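Projects > Robot Software > Student Reports > Lid Closing
Last updated: Oct 6, 2019

Task Sequencing and Motion Planning for Closing a Hinged Box Lid
Endang Tuhumury and Oda Sjögren

2. Software structure

The controller is split into two processes. Fudater runs the task sequence and holds the current state. Juvuvel plans and sends joint trajectories. They exchange messages over a local socket, and either one can be restarted without the other. The first version was a single process, and a planner crash also lost the task state, which made faults hard to trace.

The sequence has six states: home, observe, approach, contact, push, retreat. Each state has one exit condition and one timeout. A timeout always leads to retreat.
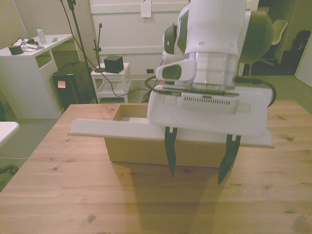

The lid is modeled as a flat plate turning about a fixed hinge line. From the hinge line and the lid angle, the planner computes an arc for the fingertips and samples it at nine waypoints. Inverse kinematics is solved for each waypoint, using the previous solution as the seed. If any two neighboring solutions differ by more than the joint step limit, the whole arc is rejected and a new approach angle is tried.

The plate model ignores bending. Cardboard does bend, mostly near the hinge, so the real contact point drifts from the planned one as the lid comes down. We correct for this with a small offset toward the hinge that grows with lid angle. The offset table was filled in by hand and applies to one box size only.

3. Perception

Lid angle is estimated from a plane fit to depth points inside a search region above the box. The region is set from the last known box pose. Early fits often locked onto the gripper housing instead of the lid - the two surfaces are both flat and close together. We now remove points that fall inside a padded model of the arm before fitting.
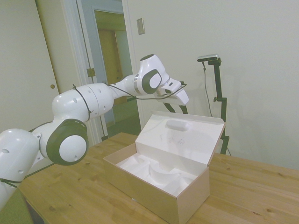

Fits with fewer than 910 points are discarded and the previous angle is kept. This threshold came from the January recordings and was not tuned again. It is probably too strict for a nearly closed lid, where little of the surface faces the camera.

4. Logging and replay

Every run writes commands, joint states and lid estimates to one file with a shared clock. The replay tool, Vik, feeds a log back into Fudater without the arm connected. Most state machine bugs were found this way. One remaining problem is that Vik does not reproduce socket delays, so timeout faults seen on the arm may not appear in replay. 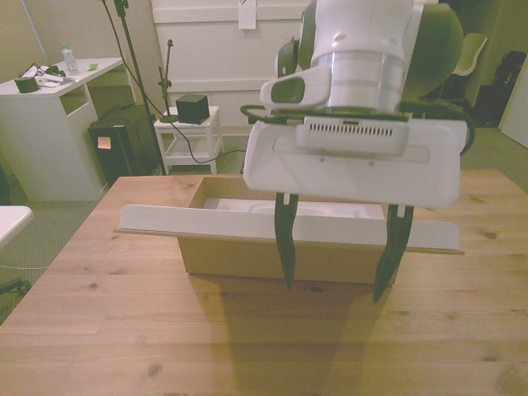

5. Open items

The hinge line is still entered by hand at the start of a session. Oda has a branch that estimates it from two lid angles, but it has not been merged. The push state has no force limit of its own and relies on the arm's built-in stop.

Shares: 6 | Comments: 9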